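HomeResourcesClinic ChecklistsHome Thyroid Medicine Safety Checklist, With Comments

Home Thyroid Medicine Safety Checklist, With Comments
Prepared by Helge Boström, patient safety, Henbridge Clinic
Last reviewed March 3, 2021

This checklist is for patients who take levothyroxine at home, and for the family member who helps them. Please fill it in before your yearly visit. My comments come from the forms we received back last year, 476 in total. 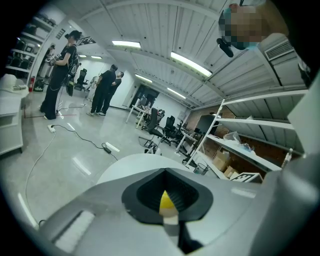
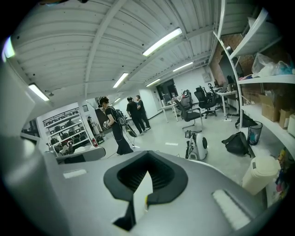 Can I take my thyroid tablet together with my morning coffee?
It is better to wait. Take the tablet with plain water on an empty stomach, and leave at least 30 minutes before coffee or food, unless your doctor told you something different.

SECTION A. STORAGE

A1. Tablets are kept in the original package, with the label readable.
OK / Not OK / Not sure
Comment: A weekly pill box is allowed, but keep the package also. We need the strength and the name of the manufacturer.

A2. Tablets are not kept in the bathroom or above the stove.
OK / Not OK / Not sure
Comment: This was the most frequent "Not OK" on the forms, 39 times. A bedroom drawer is usually fine if there are no small children in the home.

A3. Children and pets cannot reach the tablets.
OK / Not OK
Comment: If a child has swallowed any, call poison control at once. Do not wait for symptoms.

SECTION B. TAKING THE MEDICINE

B1. The strength on the package is the same as on your last prescription.
OK / Not OK / Not sure
Comment: Old packages of another strength should go back to the pharmacy. Meinir Gethin at our front desk can also receive them.

B2. Calcium, iron and antacids are taken at least four hours apart from the tablet.
OK / Not OK / Does not apply
Comment: Many multivitamins contain iron or calcium. Please read the back side.

B3. You know what to do with a missed dose.
OK / Not sure
Comment: Ask us or your pharmacist, and write the answer on this form. Do not take a double dose on your own decision.

SECTION C. BEFORE THE BLOOD TEST

C1. You have told us if you take biotin (hair and nail products often have it).
OK / Not OK / Does not apply
Comment: Biotin can make some thyroid results wrong. Ask how many days before the test you should stop.

C2. You have told us about pregnancy, or plans for it.
OK / Does not apply
Comment: Please call, do not keep this for the yearly visit.

Any item marked "Not OK" will be discussed with Dr. Hưng Tiêu at your visit. For chest pain or a very fast heartbeat, call emergency services.

Next review of this form: April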